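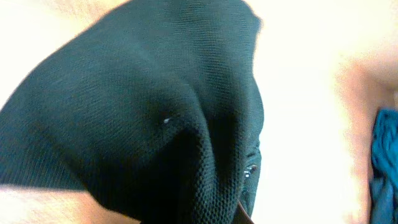 Sunday, after lunch. Third go at the shrinkage question and I am still not convinced we're measuring what we think we're measuring. Donnelly's sheet says the cotton knit loses next to nothing in length after the first wash, and everybody upstairs repeats that as though it came down on a tablet. My numbers move every time I re-lay the same piece. Dark green knit is a pain for this. Fine raised dots all over it, which you'd think would give you a grid to count along, but push the cloth together and the dots run off into shadow in the folds and you lose your place. I lost mine twice before I gave up counting and went back to the tape.

Setup, so I can argue with it later. Cut squares from the Brodwood roll, marked with white thread and not the fabric pen, as the pen came out in the wash last time in spite of what the packet claims. Three washes each, warm, same powder. Line dried in the back passage with the door shut. Gauge length between threads was 294 mm before washing on the first square. After the wash I got a different answer depending on whether I measured straight off the line or left the piece overnight, and the gap between those two was bigger than the shrinkage we're supposed to be reporting. That should bother people more than it does.

İlker Taşdemir reckons it's all relaxation. The roll gets wound tight at the mill, the knit is stretched lengthwise before we ever see it, and the first wash just lets it go back to where it wanted to be. Could be. It's a neat explanation and I've heard it used for opposite results. If he's right then a soak with no agitation should do most of the same work, so I put one piece in the tub with cold water and left it. Came out shorter. By how much I'm not writing down until I've done it again on a second piece, as I don't trust the way I smoothed it. I know what answer I was hoping for and my hands know it too.

Side note on smoothing. The instructions say "lay flat without tension", and I would like to meet whoever can do that with a jersey or a piqué. Pat it and you've stretched it. Leave it alone and it sits there in ripples. Tried sliding it off a sheet of baking paper onto the bench, which was better than patting. Tried floating it on water and draining the tub from under it, which was better again but slow, and then you've got a wet piece.

Wanix softener: made no difference to length that I can find. It did change the handle, and I suspect that is where the claim about "shape recovery" comes from. Soft cloth feels as though it has kept its shape. Someone squeezes it, likes it, ticks the box.

Weights, for the file. Sample bag 369 g in, all pieces, conditioned overnight. Roll offcut on the big scale 2285 g including the cardboard core, so don't anybody use that figure for anything -- I only wrote it down because the core weight is on the label and I want to check the label.

Things I don't believe yet:
- that the edge pieces and the middle pieces behave the same
- that Rundmont's one-wash test tells you anything about wash ten
- my own width readings from the morning

The width ones really are suspect. I had the tape under the selvedge side on at least one square and I can't tell from my scrawl which one. Crossed out, not erased, so leave them crossed out.

Next: second cold soak, same tub, same time. Ask İlker to do the laying out and me to read the tape, then swap, without telling each other the figures until both lots are down. If we still disagree by more than a thread's width then the method is the problem and there's no point washing anything else. Need more white thread. Also the passage door doesn't latch properly, and the pieces nearest it dried first.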